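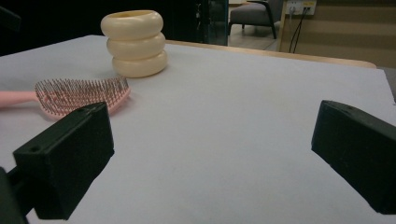
Gripper comparison, second round: short blocks or long fingers?

In the last issue we promised to report on the hand-held grippers when the second round of trials was finished. It is finished now, and we can share what we learned, also the parts which did not go as we wished.

For readers who joined the list recently: we collect demonstrations with a gripper that a person holds in the hand, with a camera mounted on it, and later the same fingers go on the arm. The question of this round was simple. Should we stay with the stiff black block fingers from Pratell, or change to the longer flexible ones from Olla? Both fit on our mount with the same four screws, so the camera, the handle and the trigger stayed the same for the whole test. Only the fingers changed.

The objects came from our ordinary household set. We have kept the set the same since the first round, so the results can be compared. It includes the pink hairbrush and the cream stack of three rings, which are now well known to everyone in the group as the two most annoying items. The brush is annoying because it lies flat and the bristles give no good surface to press on. The stack is annoying for the opposite reason: it is round and puffy, and it is easy to grasp it too high and take only one ring when you want all three.

We recorded 601 grasps with the Pratell blocks and 442 with the Olla fingers. The numbers are not equal, and we are sorry for this. One of the Olla fingers tore at the base in the second week, and the replacement needed nine days to arrive. We decided not to throw away the extra Pratell recordings, but for the comparison we used the first 400 from each side.

What we saw with the block fingers

They are very predictable. When the operator closes the trigger, the flat inner faces meet the object at the angle you expect, and if the grasp is bad, you see it immediately. For the brush this was good. Most operators learned after a few tries to go for the handle, close to the head, and to come from above with one finger on each side. A grasp over the bristles also works sometimes, but the brush likes to turn in the fingers during the lift, and then it is put down in a different direction from the one planned.

The weak point is thickness. A block finger needs space next to the object, and on a crowded table this space is often missing. When the brush lay close in front of the ring stack, operators touched the stack with the outer side of the finger in many attempts. It did not always fall, but it moved, and a moved object is a problem for the next demonstration if you do not notice it.

The second weak point is the camera view. The blocks are dark and wide, and when they come near to a flat object they hide a part of it. With our lens the operator can still see enough, but the policy sees only the image, and we think some of the late corrections in the recordings come from this. We moved the camera mount up by one hole in the last days of the round. It looks better, but we have too few recordings to say more.

What we saw with the long fingers

They go into narrow spaces without trouble and they are kind to soft things. With the ring stack they were clearly better. The fingers bend around the curve, and the operator can hold the bottom ring and the middle ring together without much force. On flat objects they were worse than we hoped. The tips slide on the white tabletop and open to the outside, and the operator starts to push down harder, which makes it worse again. Three of our five operators wrote the same complaint in their notes without speaking to each other before.

There is also the question of calibration. With a stiff finger, the opening width that we read from the trigger is the real width at the tips. With a flexible finger it is only true when there is nothing between them. The people at Quansah, who make the controller we use, sent us a small correction table for it. We tested the table and it helps for hard objects. For soft objects we did not find a setting that we trust.

Our decision for now

We stay with the blocks for the main collection, and we will cut the outer side of the finger thinner, if the strength allows it. The long fingers stay in the drawer for a separate set with only soft objects. We know that some of you prefer them, and your arguments are good, but changing fingers in the middle of the collection would cost us the comparison with the 2241 recordings which we already have from the first round.

Two small things for those who operate the gripper. Please check the screws on both sides before every session - on the left side they become loose faster. And please write in the log when you restart because an object was moved by accident. Until now only some of you do this, and it is difficult to find these cases afterwards.

In the next round we will compare two wrist cameras on the Fludach arm, with the same objects on the same table. The question there is mostly the delay, and how much of the fingers should be inside the view. If you have a camera mount which you are not using, we would like to borrow it until the end of the round. The measurement sheets from this round are in the shared folder, under May, in the subfolder with the name of each finger.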